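Flullov Bench Two – enclosed two-arm table for cloth handling research

Product page / Research benches / Flullov Bench Two
Maker: Jivden
Availability: to order, delivery from September

Flullov Bench Two is a complete table for laboratories which study how two robot arms can handle soft things: shirts, trousers, towels, table linen. It is the same bench on which our own method was developed, and we sell it together with the software of this method. You can use it with our software, or you can remove everything and run your own.

What the method does

Most people who work with cloth know the problem. A rigid box has one shape, but a shirt has a new shape every time it is put down. Our method, called Bornano, divides the folding task into short stages. At the end of every stage the software looks at the cloth again and decides if it can continue, or if the last stage must be repeated. It does not try to plan the whole fold from the beginning.

The idea came from Hryhorii Demchenko, who was at first only testing how often a repeated stage helps. In his first tests both arms followed one long recorded motion, and when the cloth slipped in the middle, the rest of the motion was done in the air. With stages the arms go back a small step and take the cloth again.

The method learns from demonstrations. A person guides the arms through the task, the bench records the motion and the camera images, and the model is trained from these recordings. For our main result we used 698 demonstrations with mixed clothes, all made on one bench.

The result

We compared two versions on the same garments. Each version had 65 trials, and a trial was counted as good only when the garment was folded and lay inside the marked area. The version without stages finished 11 trials. The version with stages finished 60 trials. Trousers were the easiest for both. Shirts with a large print were more difficult than we expected – the print is stiffer than the rest of the cloth and the fold likes to open again at this place.

We did not test thin silk or very heavy wool, so please do not take these numbers for such materials.
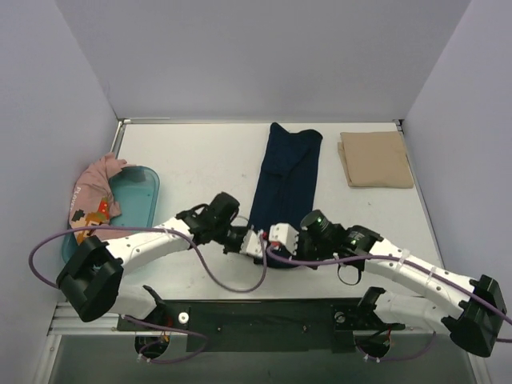 Bench Two with both arms over a dark navy cloth, pink T-shirt on the teal tray at left, folded beige cloth at the far right.

The bench

The work surface is matt off-white and closed on three sides with pale panels. The panels help to keep the background the same from one day to the next, and this is more important than many buyers think. Sorcha Fitzgerald repeated a part of our trials with the panels taken away, in a room with people walking behind the table, and the stage check made many more wrong decisions. We recommend to keep them on.

Both arms stand on one common black mounting plate at the front edge. If you move the bench to another room, the distance between the arms stays as it was. You should still run the calibration after the move.

Please use the bench with even light from above. Strong light from one side gives long shadows in the folds, and the software can take a shadow for an edge of the cloth.

What you receive

Table with frame and three side panels
Two arms, mounted and cabled
Cameras and their cables
Two pairs of gripper fingers, one pair spare for each arm
One tray for garments
Bornano software with the trained model
The demonstration recordings, for research use

A computer is not included. We will send you the list of tested computers with the offer.

Limits you should know

The model was trained with a tray at the left side. With the tray at the right side it works less well, and you will have to record additional demonstrations. Very large pieces like bed sheets do not fit on the surface. The bench is not made for continuous work in a laundry or a factory, and we do not give a guarantee for such use.

From a user

"We bought the bench for the hardware and wanted to write our own controller. Finally we kept the stage check and changed only the grasping part. Installation took one morning. The printed manual is short, but the answers by e-mail were good." – Kathleen Ó Briain, Ó Súilleabháin textile laboratory

Questions before ordering

For technical questions write to Fredy Taipe, for prices and delivery to Tavion Obi. A remote demonstration is possible every Tuesday. You can ask us to fold a garment of your choice, if you post it to us before.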